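Weaving for the Kitchen Table: A Talk with Roos Vandenberghe

Apr 28, 2026 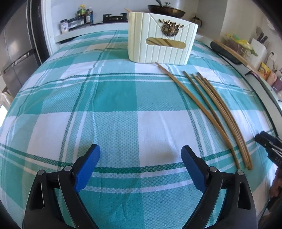 Roos Vandenberghe has been weaving and selling table linen in Trinbridge for 11 years, and most of her customers come in knowing only one thing, the size of their table. She would like them to think about color first. "People ask for white, and then they're afraid to eat on it," she says. Plaid is what she steers them toward, the bigger the checks the better. Teal, pale aqua and white with thinner stripes of dark green and white running across is the kind of mix she means, and she doesn't mind a few soft creases in the middle of a cloth either. "It's a table. You put your elbows on it."

She learned on a floor loom that belonged to her aunt, in a back bedroom in Cikbridge. The loom had 2 broken treadles and no instructions. She spent the first winter making dish towels that came out wider at one end than the other, and she still has most of them. "They dry dishes fine," she says.

The shop came later. It was a shoe repair place before she took the lease, and the old counter is still in use. She keeps the loom in the front window, where the light is good until midafternoon. Passersby stop to watch, which bothered her at first. Now she works with her back to the street.

Planning a plaid takes her longer than people expect. She winds the yarn around a strip of cardboard until the order of the stripes looks right, then leaves it on the counter for a few days. "If I'm sick of it by Friday, I'm not going to weave yards of it," she says. A thin dark stripe can hold a pattern together, in her view, but too many of them make a cloth look like a shirt.

Her widest tablecloth is 120 inches long and costs $564. She sells very few. The small square ones, at $87, pay the rent. She knows that plenty of stores sell a printed cloth for much less, and she has bought them herself for picnics.

On washing, she is firm. Cool water, mild soap, no bleach. She hangs her own cloths over a shower rod and irons them only when her mother is coming. Candle wax should be left to harden and lifted off with a butter knife. For red wine she uses cold water right away and then stops worrying. "I've seen people ruin a cloth scrubbing at a spot the size of a pea."

Teaching has become a bigger part of the work. She runs a beginners' class on Saturday mornings, and students start with a plain-weave napkin. Some of them want to go straight to plaid, and she lets them if they can keep their edges straight. The hardest thing to teach is beating the yarn with the same force every time. "You can see in the cloth where the phone rang," she says.

In June she will close for two weeks to put a new warp on the loom and paint the back room. After that she plans to try a set of runners in rust and cream, a pair of colors she has avoided for years. Orders placed before the break will be ready when the shop opens again.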